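Toallas blancas que siguen siendo blancas (y esponjosas)

Si en casa tenéis toallas blancas de rizo, ya sabéis lo bonitas que quedan recién estrenadas y lo pronto que se ponen ásperas si una se descuida. Llevo años peleándome con las mías y os cuento lo que me funciona, con calma, que el tema da para un café largo.

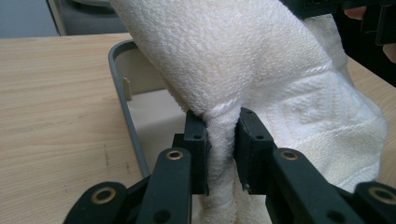

Antes de lavar

Sacudid cada toalla con ganas, cogiéndola por las esquinas, para que el rizo se abra. Las blancas van siempre solas, sin ese calcetín «casi blanco» que todos hemos querido colar alguna vez. Las nuevas las lavo una vez antes de usarlas, porque suelen venir con un apresto que no deja absorber bien el agua.

El lavado

Yo pongo 4 toallas de baño por colada y ni una más, aunque quede sitio en el tambor. La ropa necesita moverse, y el rizo empapado pesa muchísimo. El centrifugado lo dejo a 1000 vueltas, que para mi lavadora es un buen término medio. Detergente, menos del que pensáis: cuando se echa de más, se queda entre los bucles y la toalla acaba tiesa como el cartón.

El suavizante lo dejé hace tiempo. Huele de maravilla, no lo voy a negar, pero va dejando una capa que impide secarse bien. En su lugar pongo 200 mililitros de vinagre blanco de limpieza en el cajetín, una vez al mes, y nunca, nunca en la misma colada que la lejía. ¡Esto último, por favor, grabáoslo!

La cenefa

Casi todas las toallas llevan una franja tejida más plana, sin rizo, y esa franja a veces encoge más que el resto y deja el borde fruncido como un volante. Mi truco es estirarla con las dos manos, a lo ancho, nada más sacarla de la lavadora, y volver a hacerlo cuando está casi seca. Si ya está muy fruncida, una pasada de plancha templada por la franja (sin tocar el rizo) ayuda bastante.

Tender y doblar

Nada de retorcerlas para escurrirlas. Se aprietan con suavidad, se sacuden otra vez y se tienden bien extendidas, con aire por los dos lados. En noviembre, cuando aquí en Odmont no seca nada, las termino en la secadora a temperatura baja.

Para guardarlas, doblo en tres a lo largo y luego por la mitad, con el lomo hacia fuera — así el armario parece de hotel aunque detrás haya de todo. Las recién lavadas van debajo del montón y se coge siempre la de arriba, y de esa manera se van gastando todas por igual.

Si se engancha un bucle, no tiréis de él. Se corta a ras con unas tijeritas y listo.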